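# About Flerkari

Flerkari is a shared workshop with one long-running project, and most of what you'll find on this site is about that project. We build and use grippers for household work. Specifically, we build hand-held ones, the kind a person carries through a chore so that the movement can be recorded and, some day, handed over to a machine. We do the work in the shop and in our own homes, on our own beds and kitchen counters, and we write up what we get.

We should say early that we are not believers. Several of us came to this after buying a home robot that did less than the box said it would. A few of us still have it, in a closet. If you came here looking for somebody to tell you that a robot will be making your bed by November, there are plenty of other pages for that.

## How we got going

The workshop came first. It started as a bench-sharing arrangement on Kwok Street, with a drill press, a laser cutter that needed a new tube, and two printers that jammed whenever the heating came on. People fixed bikes and built guitar pedals. Somebody brought in a broken robot vacuum, and the argument over why it kept dying under the same couch went on for most of a winter.

That argument turned into a reading group, and the reading group turned into a parts order. We had been going through write-ups of robots folding towels and clearing tables, and we kept asking the same dull questions. How many tries did that take? Who set up the table? What happens with a different towel? The answers were usually missing. We decided the cheapest way to get some was to do a small piece of it ourselves.

Our first build was called Stotum. It was a gripper on a stick and it was bad. The jaw closed at an angle, the trigger spring was far too stiff, and it could not pick up a pillowcase without also picking up whatever was under the pillowcase. We keep it on a hook by the door. New members are invited to try it on a sock.

## What we build now

The current design is called Gestilora, and it goes in pairs, one for each hand. We have 4 pairs in working order. The files are free to download, with the parts list and the assembly notes. The notes are long. They got that way because every person who built a pair found a step we had skipped, and we would sooner have long notes than another email about the jaw linkage.

A few things we have learned to be blunt about:

- A hand-held gripper is not a robot. A person is doing the seeing, the planning and nearly all of the recovering from mistakes.
- A recording of somebody doing a chore well is only a recording. We have no proof yet that ours teach a machine anything useful about sheets.
- Fabric is hard. Blocks and cups are popular in demos for a reason, and we got tired of blocks very quickly.
- The jaws wear out. Plan on replacing the pads, and don't trust anyone who tells you they last forever (we said so once, in an early version of the notes, and were wrong).

## What we have to show for it

So far we have 2,328 recordings that we consider good enough to keep. Of those, 368 are bedding: fitted sheets, pillowcases, blankets, clothes left lying on a bed. The rest is mostly kitchen work, with some laundry sorting that we are thinking of redoing.

"Good enough to keep" has a plain meaning here. The recording has to run from start to finish, the two hands have to line up in time, and the person doing it has to have written down what they were trying to do before they started. That last rule threw out a lot of early work. It's very easy to look at a heap of cloth afterward and decide that a heap was the goal.

We keep the failures too, in a separate folder with the same labels. They are free to download as well. Hardly anyone asks for them, and we think that says something about the field, but we've been told we are grumpy on this subject.

## How the shop runs

There are 20 of us at the moment. Members pay monthly dues, which cover rent, power, filament and a shelf each. Gestilora has no sponsor. We have been offered free motors twice and turned them down both times, since each offer came with a sentence we would have had to put on this page.

Decisions about the build get made at the bench, out loud, and then written into the log. Anybody can object in the log. Objections stay up even when they lose, and a fair number of them have turned out to be right a few months later - the stiff spring was one.

We don't do product reviews, and we don't build to order. We will not put a gripper in the mail so that you can film it next to your own product.

## Who it's for

You might like it here if you enjoy fiddling with a mechanism for longer than is sensible, and if you can stand to repeat one chore until you hate it. Some experience with printing or basic wiring helps, but we can teach that. We can't really teach patience with bed linen.

Teachers and students are welcome to use the files and the recordings in class. Please tell us what broke. If you've built your own pair and your numbers look much better than ours, we'd like to see them, along with the tries you left out.

Write to the shop through the contact form, or come by on an open evening and ask to see the log.

Page last updated 2 Apr 2021.
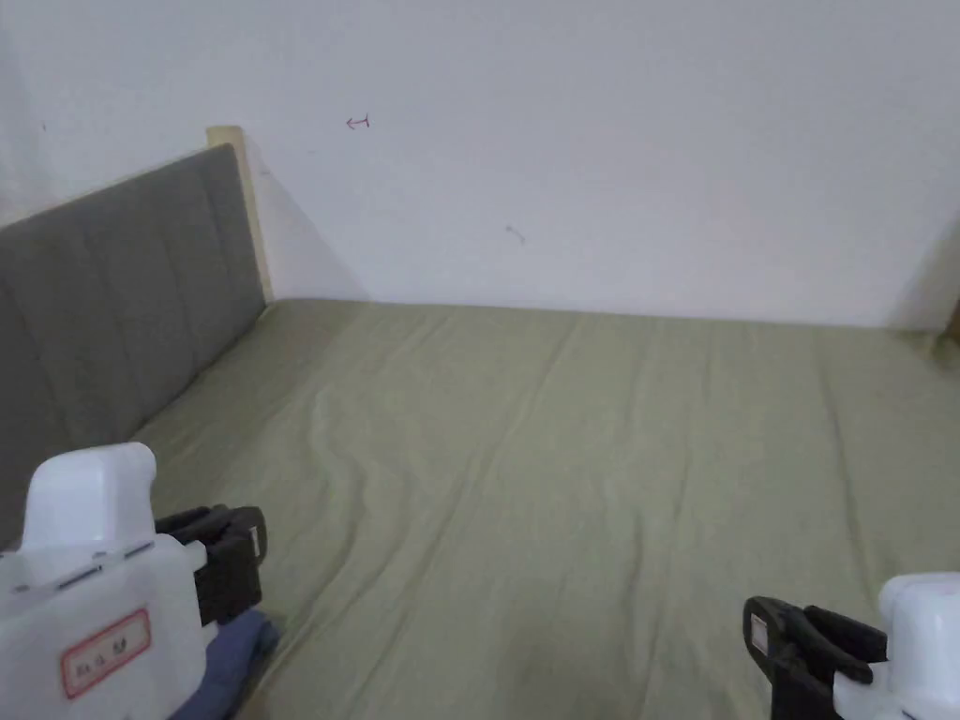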